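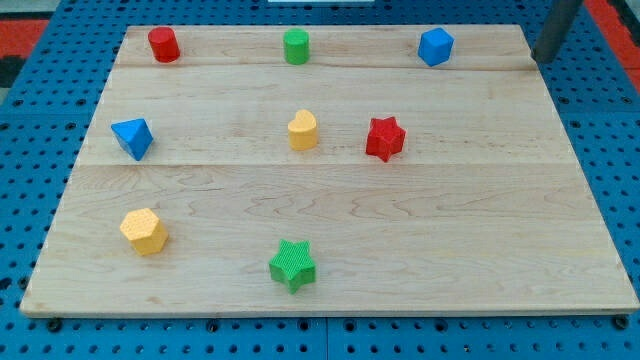 Figure 1. Colored shape blocks on the wooden board.

Does a shape-sorting set teach shapes? Project report, Rajeshwari Pisharody

1. Why I picked this

The catalog copy for the Bredumik block set says children "learn geometry through play." I wanted to know what a child has to know about shape to put these blocks in the right group. My suspicion going in was very little, because color gives so much away.

2. Materials

There are eight blocks on the board in Figure 1. The set includes cylinders, a triangular prism and a heart. The red and green cylinders are close to the same size, so a child who groups those two together is probably using shape. The yellow heart is a different matter. It is easy to pick out, but I can't tell from a correct answer whether the child saw "heart" or "yellow." I think that is a flaw in the set and I should have noticed it before I started testing.

The board is pale wood with a swirly grain. My lab partner thought the grain might distract people. I doubt it, but we did not test a plain board, so I can't rule it out.

3. Method

Each person was asked to "put the ones that go together together." We gave no other hint. We ran 200 trials at the Mosen after-school room in September, and 80 of those used a second instruction that included the word "shape." The blocks were spread out again before every trial.

4. Results

Without the hint, most sorts were by color. With the word "shape" in the instruction, most were by shape. A generous reader would call this learning. I would call it following directions. We also logged 1,053 separate block moves, and 765 of them came from the trials with no hint, which sounds impressive until you remember there were more of those trials.

5. Problems

The two conditions were not the same size. Some children watched the one before them. I scored every sort myself and knew which instruction had been given, so my expectations could have leaked in. A repeat should use blocks painted all one color, with a second person scoring from notes.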